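結紮の会「アキヴァリ」秋の参加者募集

急に涼しくなりましたね。夏のあいだずっと「次はいつですか」と聞かれていた縫合の集まり、ようやく日程のめどが立ったので募集を出します。前に来てくださった方も、名前だけ聞いたことがあるという方も、よかったら最後まで読んでください(長いです、すみません)。

アキヴァリは、糸を結ぶことだけをひたすらやる集まりです。切開も止血もやりません。短い切開線を一本、それを端から閉じていく。針を持つ、通す、引く、結ぶ、切る。これを一晩じゅう繰り返します。地味でしょう? 私も最初は途中で飽きるかなと思っていたんですが、4月の回では終了時刻を過ぎても誰も席を立たなくて、鍵を返しに行くのがすっかり遅くなりました。

もともとは私が当直明けに空いた部屋でひとり練習していたのを、同僚に見つかったのが始まりです。次の週には椅子が足りなくなり、その次には順番表ができていました。今は会場をテクレアブ研修棟の2階に移して、ちゃんと予約を取ってやっています。

細い糸って、手で触れば分かることが目だけだと本当に分からないんですよね。どのくらい張っているのか、もう切れそうなのか、まだ緩いのか。濡れて光る面の上で淡い色の糸を挟んで、もう片方を寄せていくあの数秒、息を止めてしまう人がすごく多いです。止めなくていいです。吐きましょう。
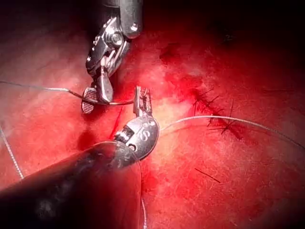

どんな人に来てほしいか

いちばん来てほしいのは、縫合を一通り習ったけれど自信がない、という人です。研修医、外科系の専攻医、臨床工学技士さん、手術室の看護師さん、獣医さんも歓迎です。4月の回には獣医さんがひとり来てくれて、糸の送り方がとてもきれいで、休憩時間にみんなで囲んで教わりました。

経験年数は問いません。ただ、まったく初めてという方は、申し込みの返信でお送りする動画を見てからお越しください。男結びと女結びの違いが口で言えれば大丈夫です。口で言えるのと手でできるのは別の話なので、そこは会場でやりましょう。

逆に、ベテランの先生で「教える側で出たい」という方には、今回はまず結ぶ側で参加していただきたいです。偉そうでごめんなさい! でも毎回、教える人が増えすぎて手を動かす人が減るんです。意見は休憩のときにたっぷり聞きます。コーヒーもあります。

何をするのか

前半は間隔の練習です。切開線に沿って、同じ幅、同じ深さで糸をかけていきます。後半は結び目そのものの練習で、締めすぎず、緩めすぎず、糸の端をそろえるところまでやります。最後に全員の縫い目を見せ合って、よかったところと直したいところをひとつずつ言う時間を取ります。点数はつけません。

時間を競うのもやめました。以前ストップウォッチを置いてみたら、全員の結び目がひどいことになったので、今は時計も壁のもの一台だけです。

針の置き場所も練習のうちに入れています。結んでいる最中は針のことを忘れがちで、気づくと「あれ、どこ?」と探す羽目になる。結ぶ前に針先の向きを確認する、声に出して言う。これだけは毎回うるさく言います。

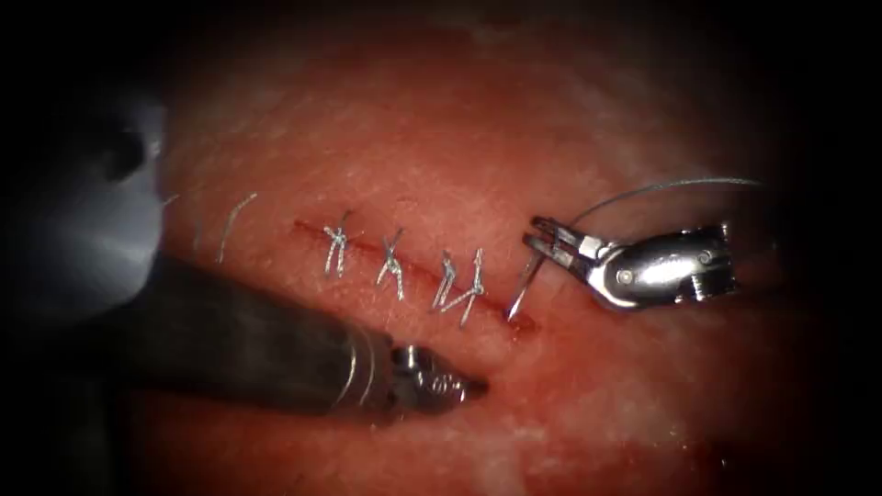

見せ合いの時間が、私はいちばん好きです。うまい下手より、その人の癖がそのまま出るんですよ。せっかちな人は右へ行くほど詰まるし、慎重な人は一針ごとに幅を測り直したのが分かる。こうして四つ並ぶと、右のふたつがすぐ隣どうしに寄っていますよね。糸の端も、ぴたりとそろって垂れているものもあれば、左右に分かれて開いているものもあります。こういうところを「次は三つ目を結ぶ前に、残りの長さを見ようか」なんて言いながら、みんなでわいわい話します。自分では絶対に気づかない癖をひとつ持って帰れたら、その日はもう十分だと思っています。

日程と費用

全部で3回です。できれば通しで来てほしいのですが、当直やら呼び出しやらがあるのはお互いさまなので、1回だけの参加でもかまいません。開始は夜の七時、終わりは九時半を予定しています。遅刻も早退も連絡不要、静かに入って静かに出てください。具体的な日にちは、参加される方の勤務を聞いてから決めます。

参加費は無料です。糸と針はエクムさんの教育用の枠で分けてもらえることになりました。ありがたいことに今回は81本あります。大事に使いましょう。とはいえ、もったいないからと短くなった糸で無理に結ぶのが一番よくないので、短いと思ったら遠慮なく新しいのを取ってください。

持ち物は、室内履きと飲み物、あとは普段使っている眼鏡。コンタクトの方は目薬があると楽です。二時間以上じっと一か所を見つめるので、終わるころには目がしょぼしょぼします。爪は短くしてきてください。会場の冷房が妙に強いので、羽織るものもあったほうがいいかもしれません。

部屋のこと

研修棟の正面玄関は六時に閉まります。裏の通用口から入って、右手の階段を上がってください。エレベーターは夜間止まっています。部屋番号は228。廊下のいちばん奥で、扉に会の名前を書いた紙を貼っておきます。前回、この紙をはがし忘れて翌日しっかり注意を受けましたので、最後に部屋を出る方、どうかはがしてください。

部屋は照明を落として使います。手元以外はかなり暗いです。荷物は入口側の棚にまとめて、床には置かないでください。一度、鞄につまずいて盛大に転んだ人がいます(私です)。

一針目の話

参加を迷っている方からよくいただくのが、「一針目で止まってしまいそう」という相談です。止まってください。一針目は誰でも遅いし、遅くていいところです。最初の結び目の位置が決まれば次の目安になりますし、輪が思ったより大きく残ったり、変な方向に倒れたりしても、そこで手を置いて眺める余裕があるのが練習のいいところ。隣の人はもう二針目だな、なんて気にしなくて大丈夫です。私なんて一針目だけで一回分を使い切った夜がありますから。

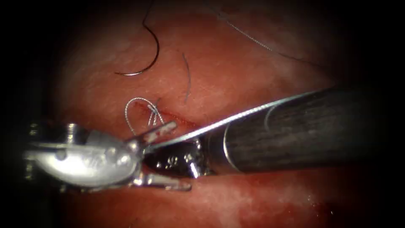 Corina Enacheからは、この募集の下書きを読んだあとにこんな返事をもらいました。初めての回は、うまく結べた数より、やり直した結び目のほうをよく覚えている。締める前にひと呼吸おくようになったのはあの晩からで、今でも一針目のたびに思い出す。だから迷っている人には、上達してから来ようと思わずに、下手なうちに来てほしいと伝えて、とのことでした。そのまま載せておきます。

申し込み方法

研修棟の掲示板にあるクラスタッハの申込欄から、お名前、所属、縫合の経験、来られそうな曜日を書いて送ってください。経験の欄は「少し」とか「だいぶ前」とかで十分です。ひとことコメント欄もあるので、苦手なことがあれば書いておいてもらえると、当日の席を決めるときに助かります。左利きの方もぜひ書いてください。左利きどうしで隣になるように席を組みます。

返信は私が夜にまとめて書いているので、少しお待たせするかもしれません。一週間たっても何も来なければ、廊下で捕まえてください。見学だけの方も同じ欄からどうぞ。見学のつもりで来て、そのまま座って結んで帰った人もいます。

2021-10-03
アキヴァリ 世話役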